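Shirt Mail, the September one

Hello again, shirt people! My inbox has been full of washing questions since the last issue, so I'm going to spend most of this one on how to keep a printed tee looking decent, and then there's a bit of news about the Dultdale reprint at the end. If you only came for the reprint, scroll down, I won't be offended.

First, the shirt I get asked about more than any other is the old mustard-colored one with the sleeping heron on the front. I drew that heron at my kitchen table and sent it off to Plirkel without much thought, and we sold 335 of them before the screens wore out. Plenty of you are still wearing yours, and plenty of you have written to tell me that the heron now looks like it's been through a hedge. Some of that is my fault. The first batch was printed with a thick ink that sat right on top of the cotton, and thick ink cracks when you stretch it. The newer shirts use a thinner water-based ink that soaks in a bit. It feels softer from day one, but it fades sooner if you treat it badly.
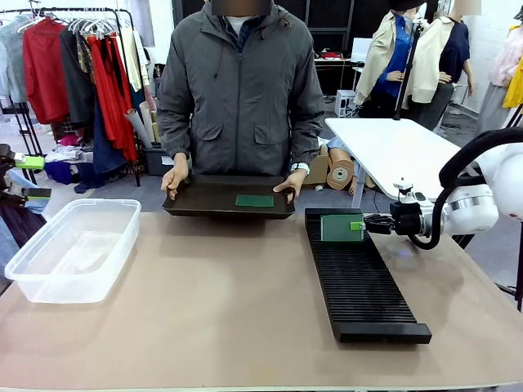
Can I put a printed shirt in the dryer?

Low heat is fine for most of them, as long as the shirt is inside out and you take it out while it's still a little damp. High heat is what shrinks the cotton and makes a thick print crack.

I hang mine, mainly out of habit. My mother had a line across the back porch and everything went on it, winter included, and I still think a tee dried outside hangs better at the shoulders. Clip it by the bottom hem if you can. If you clip the shoulders you get those little ears, and they don't come out without an iron.

And while we're on irons — never straight onto the print, please! Turn the shirt inside out, or lay a thin dish towel over the design. I ruined a perfectly good Gemow tour shirt that way (the green one, for those of you who remember the green one) and I had half a fox stuck to the bottom of my iron for a week. Mervyn Crabtree wrote in to suggest baking paper, which I've now tried and like a lot. It slides around less than the dish towel does.
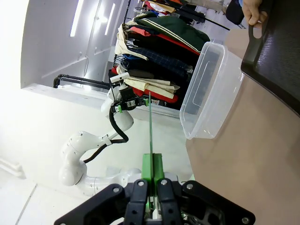 Cold water, too. I know your machine has a nice warm setting and the detergent says it works at any temperature, but dark shirts really do keep their color longer in cold. I wash black tees with other black tees and skip the fabric softener, which leaves a coating that some inks don't like. For deodorant marks under the arms, I mix a little baking soda with water, rub it in on the inside, leave it for an hour and then wash as usual. Try it on a hidden spot first if the shirt is one you love.

Now, sizing, which I get wrong about as often as anyone. The chart on the order page is measured flat, armpit to armpit. So take a shirt you already like, lay it on the bed, smooth it out and measure it the same way. Don't measure yourself! Half of the exchanges I handled over the summer came from people who put a tape around their chest and then compared it with the flat number. If you land between two sizes, I'd go up. The blanks we use now come from Barrientos, and they run a bit shorter in the body than the old ones did. Tall people, you've been warned.

I also had a long note from Panagiotis Bakalis asking why we don't do long sleeves. We did, once! We made 2 designs, and I still have a box of the mediums under the stairs. They're a heavier cotton with a ribbed cuff, the blue lighthouse and the one with all the soup cans. If you're a medium and you like soup, reply to this email and we can work out a price. 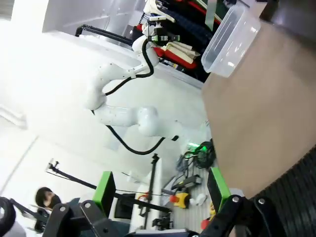 So, on to the reprint. The Dultdale county fair shirt is coming back, same pumpkin, same wonky lettering, on a cream blank and a faded red one. Plirkel has quoted me for 700, a bigger run than I've ever paid for at one time, and I've gone back and forth on it a good deal. I've decided to open preorders and see how many of you want one before I sign anything. Price is the same as last year. Kids' sizes are in this time, after all the emails, and they go down to age 7 for now. Anything smaller would need its own screen, and I can't stretch to that yet.

The preorder page should be up by the time you read this. Put your size in the box, and add a note if you want the cream and the red sent together. I pack orders in the evening, usually after eight, so if you spot a mistake in yours, write before then and I'll fix it.

Keep the washing questions coming. Next issue I want to talk about collars that go wavy, so if you have a cure, send it over!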